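Tablecloths for Everyday Tables: Your Questions Answered

03/03/2023
By Marlies Wieser

I've been getting tablecloth questions ever since I started writing about small kitchens, and I love every one of them! A cloth is the quickest way I know to make a work table feel like a place where you'd want to sit down for supper. 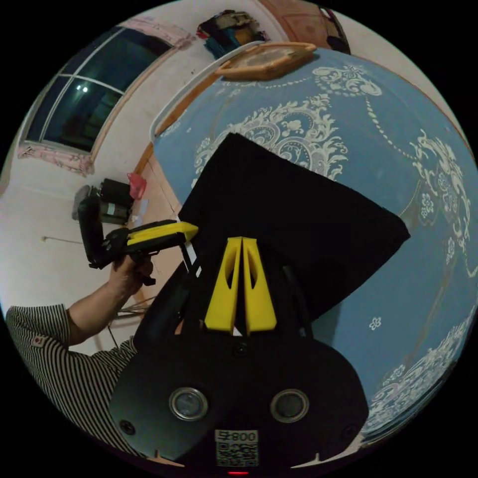
So I've gathered the ones that come up most. If yours is missing, send it in and I'll add it next time I update the page.

Do I need a cloth on a table that gets used all day?

Need, no. Want, yes! Ours has something on it from breakfast until well after dark, and I still wouldn't go back to bare wood. A patterned cloth forgives a lot. Light blue with a white lacy print is my favorite kind, cheerful in the morning and soft under a lamp at night.

Printed lace or real lace?

Printed for every day, real for the days you plan to hover. A print gives you all the scrolls and flowers and swags without any holes for a fork to catch in. I have one real lace cloth from my aunt and it comes out in November for her birthday, and then it goes straight back in the drawer.

How big should it be?

Measure the table, decide how much drop you want, then add that drop twice to the length and twice to the width. I like a short drop on a working table so it doesn't end up in people's laps. My own side table is 26 inches across and I bought a 50 by 50 cloth for it, which gives 12 inches on each side. Pretty, but my knees would have been happier with less.

Mine is 56 inches wide and the only cloth I like is 50. Help!

Turn it into a topper! Lay it on the diagonal, or center it and let the table edge show all the way around. Peninah Kimaro wrote to me about doing this with a Stunari cloth she couldn't bear to return, and now she says she prefers it to a full one.

How do I stop it from sliding?

Clips along the edge work well if your tabletop isn't too thick. A thin grippy liner works better, though you do have to trim it so it doesn't peek out. Heavy things in the middle help too -- a fruit bowl, a big wooden tray, whatever lives there anyway.

What about the fold lines?

Hang it over a shower rod overnight while it's a little damp, if it's fabric. For a wipe-clean one, spread it out face down in a warm room and leave it alone for a day. Please don't iron the wipe-clean kind. I did, once, on a Brustard cloth I'd owned for two hours.

Will things leave marks on it?

Hot pans will, so use a trivet. Printed paper can too -- newspaper and glossy flyers sometimes transfer ink onto vinyl if they sit for a few days. Anything flat and dark with square corners can scuff a pale cloth if you drag it, so lift it instead.

How do you clean yours?

Warm water, a drop of dish soap, a soft rag, then a dry towel. Tomato sauce gets a baking soda paste for ten minutes. Ulla Jääskeläinen swears by lemon juice and sunshine on cotton, and I tried it on a napkin and was thrilled with it. Test a corner first.

Can I cut one down?

Wipe-clean, yes, with sharp scissors and a long ruler. Fabric needs a hem, so leave an extra inch all around before you cut.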